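Resetting the finger pads on a Cisora folding cell

Do this job when the gripper starts dropping sleeves, or after the pads have been changed. You need a soft brush, a lint-free cloth, the 4 mm hex key from the Vanhove kit and one knitted garment you don't mind wearing out.

Stop the program and switch the cell to manual. Wait until the arm is parked before you reach in.

Brush both fingers from the base to the tip. Knitwear sheds a lot, and lint packs in where the pad meets the metal. Wipe with the dry cloth. Don't use alcohol – it hardens the pads.

Loosen the two pad screws, push each pad back against its stop and tighten the screws again. If a pad won't sit flat, replace it.

On the pendant, open Grip and set the closing force to level 7. The factory setting is fine for shirts but too light for thick knits. Leave the speed alone.

Now lay the garment on the table in a loose heap and jog the arm down by hand. Go for a folded edge first, then a ribbed one if the garment has it. Watch the wrist camera view as the fingers get close to the cloth.
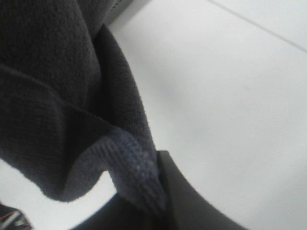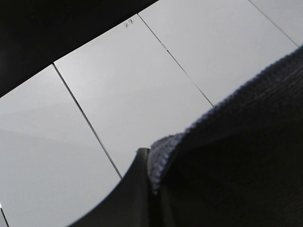

Close, lift slowly and hold for a few seconds. If the cloth slides, go up one level and try again. Error 643 means the fingers closed on nothing, so lower the approach height a little and repeat.

Save the profile before you switch back to automatic.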